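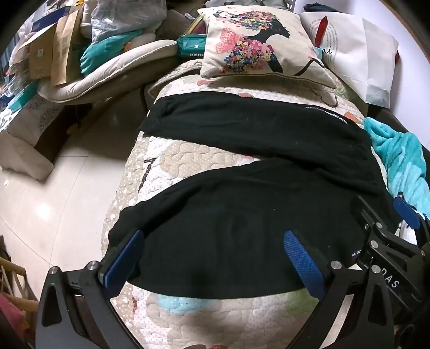 Hand-held gripper opened over a folded black cloth on a quilted bedspread. Handling task, operator view.

Zellora Home Textiles Set: README and Data Card

Version 2. Released February 20, 2023.
Prepared by the Becerra workplace automation office. Responsible editor: Raphaël Gautier. Contact for staff matters: Fulgencio Carretero.

Summary

The Zellora set contains 3,078 recordings of people handling clothing and household linen with a hand-held gripper. It was assembled for Jalov, a home services company whose employees clean, tidy and fold in private residences and short-stay apartments. Jalov intends to use the recordings to develop a folding station for its laundry depot at Plarkodau. This document describes the contents of the set, the conditions under which the work was done, and the changes that depot and field employees may expect.

Contents

Recordings in total: 3,078
Recordings cleared for training: 2,903
Tasks: fold, unfold, flatten, stack, move to another surface
Items: shirts, trousers, towels, pillowcases, small blankets
Surfaces: beds, sofas, tables

Recordings not cleared for training are kept in a separate folder named "held". They are missing a task label or a signed household form. They must not be merged with the main folder, even for testing.

Each recording has one text file giving the task, the type of surface, the item category and the shift code. Where the operator was unsure of the item, the category is "garment, other". Users should expect this label often with dark clothing, where a shirt and a pair of trousers can be hard to tell apart once folded.

How the work was done

Operators were regular Jalov field employees who had completed a half-day of instruction. They worked in furnished rooms and were asked to leave belongings where they found them. Pillows, bags, blankets and other household goods therefore appear near the work area in many recordings. Patterned bedding is common. No room was rearranged to improve visibility of the item being folded.

Operators used the gripper in place of their fingers for the labeled part of each task. They could stop at any time, and stopped recordings were paid at the same rate as finished ones.

Effect on employees

Depot folding at Plarkodau is at present done by hand in two shifts. Under the plan shared with staff in October, the folding station will take over towels and pillowcases first. Garments will remain with the employees until a further review is held. Two positions on the evening shift will change from folding to loading and inspection, with no reduction in grade or hours.

Field employees will continue to fold by hand in customers' homes. Jalov has stated in writing that the recordings will not be used to set folding times or to rate individual employees -- a point raised by several operators during instruction. Shift codes cannot be matched to names by anyone outside the office of Mr. Carretero.

Some operators reported soreness in the wrist after long sessions. Sessions were shortened as a result, and a seated position was offered where the room allowed.

Known limits

Fitted sheets and large duvets are not included. Left-handed operation is underrepresented. In 409 of the cleared recordings the item leaves view for part of the task; these carry the tag "partial" and may be excluded.

The set shows how trained employees fold with a tool. It should not be used to estimate how fast the same employees fold by hand.

Access and removal

Access is limited to Jalov, Becerra and contractors named in the project agreement. Householders and operators may request removal of any recording in which their home or work appears. Requests are sent to the staff contact and do not require a reason. Removed recordings are listed by number in the file removed.txt.

Changes from version 1

Surface labels added. Stopped recordings moved out of the main folder and reviewed again. Section on employees rewritten following comments from the evening shift.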